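Home News Minutes Members Contact

Minutes of the members' meeting, Gerkeo Reading Club
14 August 2019, written by Uwe Kramer

The meeting was opened in the reading room at Zovier House. The minutes from May were read and accepted with one correction: the name of the printer is Jaunzems, with s at the end.

1. Book stock
We have now 372 books on the list. More than half of them are novels. The members agreed that travel guides older than ten years can be given away, but the old maps stay. Books with damaged backs will be put on one side until we know the price of the repair.

2. Loan period
The present loan period is three weeks. One member proposed to make it longer in summer, when many people are away. After a long discussion it was decided to leave it as it is, but to allow one renewal by telephone or e-mail. The rule begins at once.

3. Autumn reading evening
The evening will be about short stories from small towns. Each reader gets ten minutes, and I ask everybody to respect this, also myself. Tea and cake as last year. The posters will be ordered from Jaunzems, size and color as before. The text for the poster must be with me before it goes to print.

4. Money
The offer from Vosari for new shelves is 1000 euros with delivery. Several members found it too high. It was agreed to ask for a second offer and to decide at the next meeting. The yearly fee stays at 24 euros.
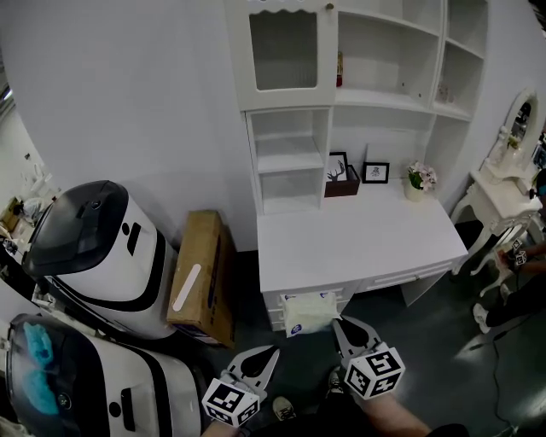

5. Other matters
The key for the side door was missing again and was later found in the coat room. Please hang it back on the hook after use. The question of a children's hour was raised. There was interest, but no person to lead it yet, so the point is moved to the next meeting.

The meeting was closed after two hours.

Contact: Gerkeo Reading Club, Zovier House | © 2019 Gerkeo Reading Club | Back to top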